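19 April 2022
Logged by: hardware bench, Kellness handheld group

Ticket 64: Right unit drops lid during hold, left unit does not
Component: Pusex finger set, handheld pair
Compared against: Msimang finger set (previous)
Status: open, workaround in place

Summary

After the swap from the Msimang fingers to the Pusex fingers, the right handheld unit loses grip on round metal lids when the operator rotates the wrist. The left unit, fitted with fingers from the same print batch, holds the same lids through the same motion. Logged jaw width on the right reads closed in both good and bad holds, so the fault can't be found from the width trace alone.

Environment

Two handheld units, one per hand, strapped at the wrist. Milton controller, firmware unchanged since January. Wrist cameras on both units, one head camera. The fixture is the dark gray tray with the rail frame, set on the wood table. Test object is the small glass jar with a metal lid.

Steps to reproduce

1. Zero both units with the jaws fully open.
2. Pick a lid with the right unit and close until the width reading stops changing.
3. Hold for 6 seconds with the wrist level.
4. Rotate the wrist outward to 70 degrees and hold again.
5. Repeat with the left unit.

Expected: lid stays put at both angles.
Observed: right unit lets the lid slip toward the fingertips in step 4. Not every run. The left unit passes. 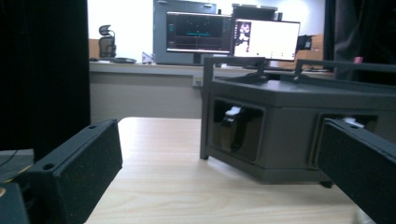
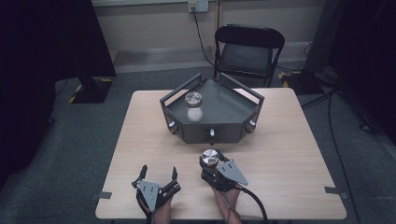

The width trace was the first thing checked, and it is not much help. On the right unit the encoder settles at the same value with a seated lid and with a lid that is already walking out, which means the pads are taking up the difference. Force is estimated from motor current and the estimate is too noisy at low closing speed to separate the two cases. The head camera is better for sorting runs: with the right jaws closed on the round cap and its brushed top facing up, the angle of the cap against the jaws can be read directly, and a tilted cap at the start of step 3 is marked as a bad seat whatever the encoder says. The wrist view is used for approach alignment only. It shows both fingers and the gap between them well enough to check that the approach is square to the fixture.

Things tried

Swapped left and right finger sets. Fault stayed with the right unit. This rules out the print batch.

Put the Msimang fingers back on the right unit. Slip is still there but smaller. The old fingers have softer pads and probably hid the problem.

Re-zeroed with the cable unplugged and plugged back in. No change.

Routed the right cable over the table edge instead of along the forearm. Some improvement at full rotation. The cable is stiff and pulls on the body of the unit when it runs short. Left as is for now.

Lowered the closing speed on the Milton controller. Current trace gets worse, slip unchanged. Reverted.

Raised the current limit one step. Slip went away for the rest of the session, but the motor housing was warm to the touch by the end. Not acceptable as a permanent setting.

Current reading

Suspect backlash in the right drive, taken up in one direction only. Closing from full open loads one side of the gear; rotating the wrist shifts the load and the fingers relax by a small amount. A Pusex pad is stiff enough that the relaxation shows up as slip.

Workaround

Use the raised current limit for short sessions only. Discard runs where the cap is tilted in the head view before rotation. Do not filter on jaw width.

Next

Open the right drive and measure play at the output with the motor locked. If it is out of tolerance, replace the gear and rerun the full sequence with both finger sets. See also ticket 102 for the current noise, which needs fixing regardless of what is found here.

Contact: bench queue, Kellness | Copyright 2022 Kellness | Back to top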